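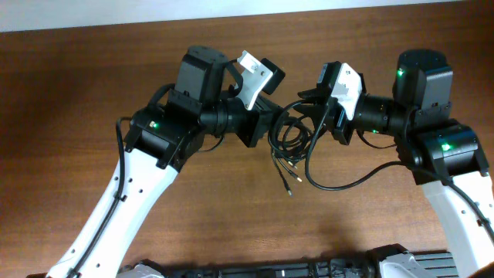

Aug 17, 2018

Table top, refinishing notes, bench 2.

Went over the top first thing with a dry cloth, then a damp one, then left it alone until after tea. The old finish was the Varma oil we put on in February. It has held up better along the back than at the front, where people lean and rest mugs. Grain is fine and runs mostly side to side, so all rubbing to go that way. Prakash went across it on the last table and we were looking at the scratches for months.

Rubbed back by hand with 400 paper on the cork block. No machine sander, the finish is too thin for it. Stopped when the dust went from brown to pale. Two passes at the front, one everywhere else. Vacuumed, then wiped with white spirit and gave it a good half hour with the door open.

First coat: Osau hard wax, tin 1407, the one with the dented lid. Stirred for longer than I wanted to. Put on with a white pad, very thin, wiped off after 16 minutes by the wall clock. The tin says longer but it was warm in here and it had started to grab. If anyone does the next one in cooler weather, go by feel and ignore my figure.

Colour - the wood is a red-brown and the wax pulls it a bit warmer. I had wondered about the Plino tinted one to even things up and decided against it. The top looks different depending on where you stand and what the light is doing, and a tint would only fix it for one spot. Also we have no Plino left except the dregs.

Sheen is what I was after. Soft, not glassy. You get some shine looking towards the wall and hardly any looking straight down.

Things to sort out:
- more white pads, down to the last few
- felt for under anything that gets dragged
- cables. They pick up grit and then rub it into the wax every time they shift. Wipe them down when the table is wiped.
- rags go in the water bucket, lid on. Found one in the ordinary bin again.

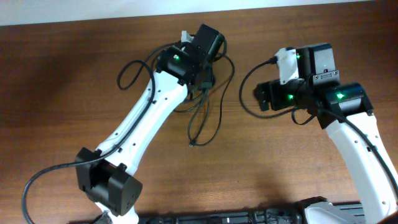 Rajeshwari thinks one coat is enough for a work table and that a second only gives us more to rub off next time. She would sooner keep the tin for touching up the front edge as it wears. Fair point about the front edge. I still want a second coat on the front third, and will leave the back as it is.

Not decided: whether to do bench 3 the same way or try the Orano on it. Poppy has the sample board with both on, need to get it back off her.

Last updated: Friday, 17:20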